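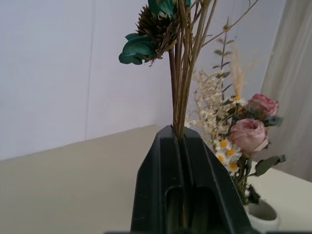

Do they shed all over the sideboard? One customer asked us that in April, after a bad time with a bunch of pampas grass from somewhere else, and it's still the question that lands in our inbox most often. A little, yes, on the first day or two. After that a Falel bundle is about as tidy as a houseguest gets, so long as it isn't standing where the dog's tail goes by.

Falel Dried Stems, Tall Bundle
Item no. 424
$56 per bundle, tie included
Sold by Zendura Home

We have been selling dried stems for a good while now, and we still get a bit excited when the new cartons come in (the whole stockroom smells like a hay barn for a week, and we love it). Falel stems are cut late, hung upside down in a dark shed, and left there until they're good and ready. There's no dye, no glitter and no perfume on them. Colors run from one bundle to the next, the way they do with anything that grew in a field, and if you order several we'll try to match them up for you – just leave us a note at checkout.

Setting them up

Cut the tie, give the stems a gentle shake outdoors, and drop them into the vase all together. Let them fall where they want before you start fussing. If they lean too far, a handful of dry sand or rice at the bottom of the vase will steady them. No water, please! Even a splash will soften the ends and you'll have a smell by the weekend.

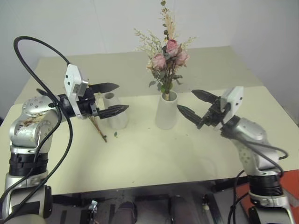 Tall stems look best in something with a narrow neck, and a pair of vases in different heights will make one bundle go a long way. Our own favorite for the job is the Apaza bottle vase, sold separately, though an old jug from the back of the cupboard does very nicely too.

Looking after them

Dust them every month or so with a hair dryer on the cool setting, held well back. Keep them out of strong sun, which bleaches them, and away from candles and stoves. A steamy bathroom isn't kind to them either.

Shipping

Bundles travel in a long Trekon carton with paper packed at both ends. A few tips may snap on the way, and that's normal – trim them and carry on. If more than a few have broken, send us a snapshot within 2 weeks and we'll mail you another bundle. We've shipped over 1,508 of these cartons and have had very few come back.

Page last updated Feb 9, 2018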